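Topic: mixing washer sizes on a flat pack bench??

ninakettle
Put my Evov bench together in November and it still wobbles. Can I just stack small washers under the big ones?

Plastoven_fan
Sure - I've done it for 14 years, zero trouble.

clekura7
Disagree! Stacks creep. Buy the right thickness, it's almost nothing.

ninakettle
OK, sorting hardware on the white table now
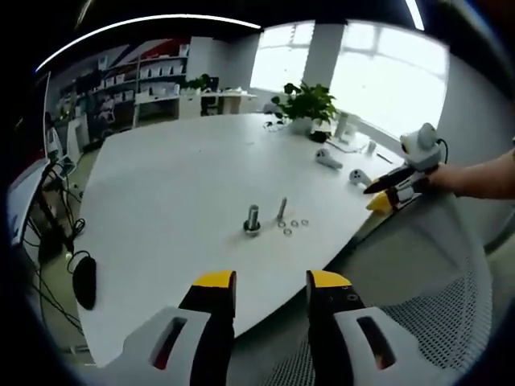
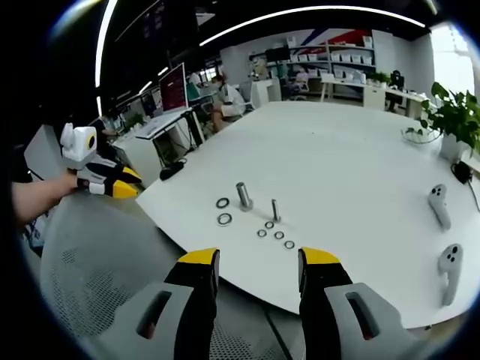
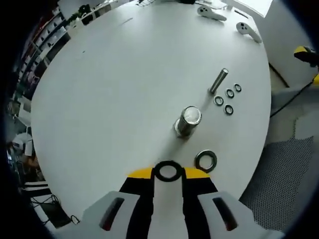 small metal bits on the table, all three pics

clekura7
Measure the bolt hole first - then shop.

Plastoven_fan
Still say stack two and move on.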